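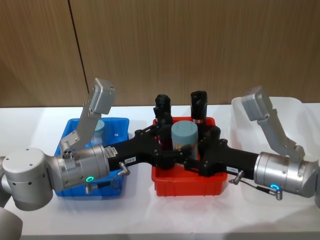 **Caja de llaves Undix para visitas inmobiliarias**
Ref. 3961

Caja de seguridad con código para dejar las llaves de un piso en venta o alquiler. La usan agencias que comparten cartera y propietarios que no viven cerca del inmueble.

- Capacidad: hasta 2 juegos de llaves
- Apertura: código mecánico, sin pilas
- Fijación: arco para reja o pomo, o tornillos a pared
- Garantía: 2 años

El código se cambia desde el interior, con la puerta abierta. Conviene hacerlo al terminar cada encargo – sobre todo si han entrado varias agencias.

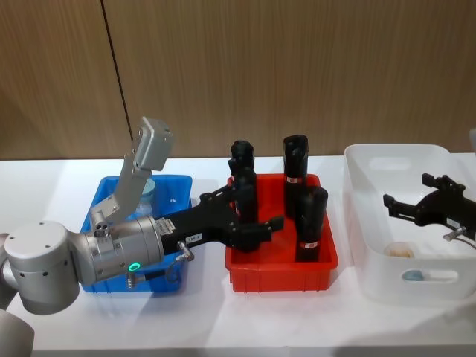 El arco no sirve para pomos ovalados. Para esos casos está el adaptador Pekura, que se vende aparte.

Envío a península en alrededor de dos días laborables. Los pedidos para Biriretti y Tiwari se recogen en tienda.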